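Setting up your club's fixtures and team sheets in Stanell

Part 3: Before match day
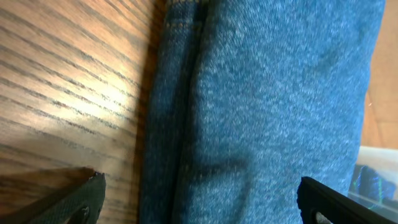

Right, so by now you should have your club on the system and your own login working. If you haven't, go back to Part 2 and do that first. None of the buttons I'm going to mention will show up for you until your club secretary has ticked you off as a team manager.

I look after the women's second fifteen at Dinport and I've been using Stanell for two seasons. The league's own instructions are fine but they're written for people who already know what everything is called, so I've put this together for new managers (and for me, every August, when I've forgotten the lot). The steps here match the version we all got moved to in February.

Creating your squad list

1. Log in and pick your team from the drop-down at the top left. If you manage more than one team, check this twice. I once built an entire squad under the under-16s and had to start again.

2. Press Squad, then New list. Give it a name you'll recognise later. I use the team and the season, nothing clever.

3. Add your players by typing the first few letters of the surname. Registered players come up in black and you can click them straight in. Anyone in grey has a registration that hasn't gone through yet.

4. For grey names, press the little arrow and choose Send reminder. The player gets a text with a link. They have to finish it themselves, you can't do it for them, even if they're standing next to you handing you their phone.

5. Set each player's usual position, and a second one if they've got it. The box for front row is separate and it matters a lot, so see the caution below.

6. Press Save at the bottom of the page. There's another Save at the top which only saves the list name. Yes, really!

Caution: Only tick the front row box for players who are trained and happy to play there. The referee will go by what's on the sheet when deciding whether scrums can be contested. If you tick it for your winger to make up the numbers, you're putting her at risk, and the league will have a word with you as well.

Note: You can have up to 100 names on a squad list. We've never come close at Dinport but I gather Killgate fill theirs.

Accepting a fixture

The league puts the fixtures in, so for ordinary league games all you do is accept. Friendlies are another matter and they're in Part 4.

1. Go to Fixtures. New ones have an orange dot.

2. Open the fixture and check the ground, the kick-off time and which pitch you're on. The system fills in your main pitch as a matter of course. If you've been shunted on to the back pitch, change it here so the visitors don't park at the wrong end.

3. Press Accept. The dot goes green at your end and the other manager gets an email.

4. If you need to move the kick-off, press Propose change and put your new time in. The other manager has four days to answer. After that it drops back to the original time without telling anyone, so keep an eye on it.

Note: If the fixture has disappeared from your page altogether, don't panic. Switch the filter from Upcoming to All. It's nearly always there.

Asking who's available

You can skip this bit if your team has a group chat that works. Ours doesn't (forty messages about lifts and one person saying she might be free) so I use the availability button for everything now.

1. Open the accepted fixture and press Ask squad.

2. Pick the people you want to ask. Select all is fine, but take out your long-term injured. It's a bit miserable getting a text about a match when your knee's in a brace.

3. Choose a deadline. I give mine two days before I have to pick the side. Give them longer and they leave it, in my experience.

4. Answers come back as Yes, No or Maybe. Treat Maybe as No and be pleased if you're wrong.

Sending the team sheet

1. From the fixture page, press Team sheet, then Build from squad. Anyone who answered Yes will be at the top.

2. Drag players into the shirt numbers. On a phone this is fiddly - hold your finger down until the name goes dark, then move it.

3. Name your captain with the small C, and fill in your replacements underneath.

4. Put in your first aider's name and mobile number. The sheet won't send without it.

5. Press Check. Anything wrong comes up in red with a short explanation. The commonest one is too few front row replacements.

6. Press Send to referee. You can still make changes up to an hour before kick-off, but you'll have to press Send again each time or the referee will be reading the old one.

Caution: Always carry a paper copy. The signal at Daza Park is hopeless and you won't be able to open the sheet once you're past the gate. Press Print from the same page and pop it in the kit bag with the spare gumshields.

If you're stuck, Graciela Orellana at the league office is the person to email, and she's very patient. Tell her the fixture number (top right, starts with an F) and what the red message says, word for word if you can.

Part 4 covers friendlies, postponements and putting your score in after the match.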